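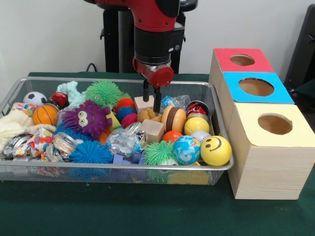

Willingness to pay is one of those phrases that economists use so often that they've stopped hearing how odd it is. Most of the time the people being asked don't pay, and we have no idea whether they're willing. Suppose you're shown a basket heaped with toys, with a small tan wooden block sitting near the middle of the pile, and a stranger asks what you would give each year to be sure that block stays in the basket. You would come up with a number. People are polite, and a form with a dollar sign on it wants filling in. Whether the number existed before the question did is the thing I'd like to know, and it's the thing a survey of this kind is worst placed to tell you.

I bring this up again after three readers sent me the Lisico report, two of them with approving notes. Lisico is a stretch of wet meadow outside the town of Hodora, along the Eno, and the county has to decide whether to let part of it be drained. The report was written by a consulting firm called Grabowska and finds that the meadow is worth $120,000 a year to the town. The local paper ran that figure in its headline with no source. By the time it reached the county board it had become "the economic value of Lisico," as if someone had gone out and weighed it.

I have nothing against the meadow. If I lived in Hodora I would probably vote to leave it alone. My trouble is with the number, and with the theory of choice that gets wheeled in behind the number to make it look respectable.

## Where the $120,000 comes from

The arithmetic takes one line. Every one of the 3,000 households in Hodora was mailed a form. The mean answer among the people who sent it back was $40 a year. Multiply the two and you have your headline.

Now look at how many sent it back: 723. That's less than a quarter. The report says the respondents "broadly resemble" the town in age and income, and I believe it. But age and income aren't what should worry us. The people who answer a long form about a meadow are, I'd guess, the people who care about the meadow. Suppose that everyone who threw the form away would pay nothing. Then the average per household drops from $40 to $9.64, and the total falls to $28,920. I don't claim that's the right answer either. It's only the other end of the same ruler, and the report never mentions that the ruler has another end.

A response rate can be fixed, at least in principle. You can knock on doors. So let me leave it there and go on to what can't be fixed by trying harder.

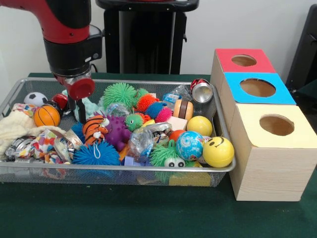 *Black and white soccer ball, red ball, orange basketball-patterned ball, all in one wire mesh tray.*

The textbook account of demand starts with a person who has already ranked everything. She can compare any two bundles of goods, and her rankings don't loop back on themselves. From there, with a few more conditions, you get a utility function, and from that you get a price at which she'd be just as happy to keep the money as to keep the meadow. The survey is meant to read off that price. It's a measuring device, on this view, and all the fuss about wording and sample design is fuss over how clean the lens is.

What if the ranking isn't there? I don't mean that people are foolish. I mean that most of us have never had cause to work out how a meadow trades off against forty dollars, in the way we have long since worked out how coffee trades off against tea. The first choice has to be built on the spot, out of whatever is handy: the figure printed on the form, what the neighbors might think, last month's donation to something else. A measuring device that helps make the thing it measures is a strange device.

Defenders have heard all this, of course, and they have replies. The best of these comes next, in a letter from a reader who has done this work for a living. I've cut it only for length, and I answer it underneath.

## A reader replies
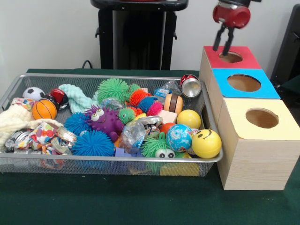 **By Marianna Witkowska** | 20 October 2019

Your readers deserve to hear why people like me go on doing these studies in full knowledge of the problems. When a county drains a meadow, the drained land has a price. The farmland has a price, the contractor has a price, and all of those go in the spreadsheet. If we put nothing in the column for the meadow, the spreadsheet reads the blank as a zero. I would sooner defend a shaky forty dollars than a rock-solid zero that everybody knows is wrong.

You also make it sound as if the answers are noise. They aren't. In the studies I have worked on, richer households offer more, and people who live nearer offer more. When the proposed payment goes up, fewer people agree to it. That's what demand looks like. If people were making numbers up, I'd expect the numbers to be a good deal messier.

My colleague Sutrisno Ismail tests his forms on small groups and throws out any version where people can't explain their answer afterward. That isn't perfect. Neither is the census.

## And my answer

I find the first half of that letter hard to argue with and I won't pretend otherwise. A blank does get read as zero. But look at what is being conceded. The case for the number is now that a spreadsheet needs one. That's a case about how county boards behave, and I suspect it's a true one, but it says nothing about whether the households of Hodora hold a well-formed preference worth $40 apiece. We've moved from economics to tactics, and the report should say so on its first page.

The second half I don't accept. That answers line up with income and distance shows only that people build them in similar ways from similar materials.

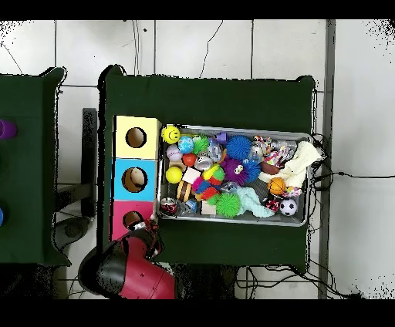
A person with more money writes down a bigger figure for nearly anything you ask about, and would do it for a meadow that didn't exist. A downward slope is cheap, too. Almost any rule for answering will give you one, including plain random choice by people who can't spend more than they have. We've known for decades that you can get law-like demand in the aggregate with no sensible chooser anywhere underneath. It's peculiar to see that result forgotten as soon as a slope turns up in somebody's survey.

The test I'd want to see is scope. Ask one group about the whole meadow and a second group about a tenth of it. If the two groups offer much the same, then whatever they are reporting, it isn't the value of a quantity of meadow. It may be goodwill toward meadows, and goodwill is a fine thing, but you can't multiply it by the number of households and subtract the cost of a drainage ditch. The Lisico study ran no such test. I looked in both appendixes.

Bogdan Borkowska, who teaches public finance and has put up with me on this subject before, thinks I'm holding surveys to a standard that market prices don't meet. People at the supermarket build their choices on the spot too, he says, and we don't refuse to count the groceries. He has a point, up to a point. The difference is that the shopper comes back next week. If she bought the wrong cheese she finds out, and the price she's willing to pay gets knocked into shape by finding out. The household that wrote down $40 in August hears nothing more about it. There's no second trip to the store and no wrong cheese.

So what should the board do? My own preference would be to ask the town a question it knows how to answer. Put a levy on the ballot, say what it costs, say what it keeps, and let people vote on it. The result won't give you a value per household and it won't fit in the column. It would at least be a decision, made by people who'd then get the bill.

Letters on this are welcome, short ones most of all. Next issue I'll take up a note from Jarosław Czerwiński on discount rates, where I expect to be outnumbered again.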